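We use cookies to remember your reading level. OK / Settings

Why Does the Moon Have Craters?

Look at the Moon on a clear night and you will see light and dark patches. With binoculars you can see round dents too. These are called craters.

Craters form when rocks from space hit the ground. The rocks move so fast that they blast out a hole much wider than they are. Most craters end up round, even when the rock comes in at a slant.

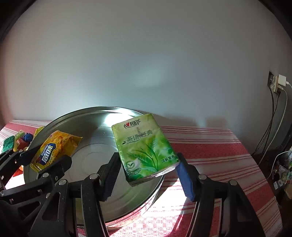
A green tissue packet held over a round steel basin.

Earth gets hit by space rocks as well, but it has wind, rain and rivers. Over a very long time they wear craters away. Earth's crust also moves and changes, and that hides old craters. The Moon has no rain and almost no air — so a crater there can last for billions of years.

Some craters have bright lines around them, called rays. They are made of dust and broken rock thrown out by the crash. Big craters can have a mountain in the middle, where the ground bounced back up.

Try looking when the Moon is half lit. Shadows are long near the line between the bright side and the dark side, and the craters are easier to see. At full Moon there are few shadows and the surface looks flat.

Comments (2)

Mridha: We saw one with rays! My brother is 4 and he saw it too.

Lumness Class 2: Do other planets have craters? We think Mercury does.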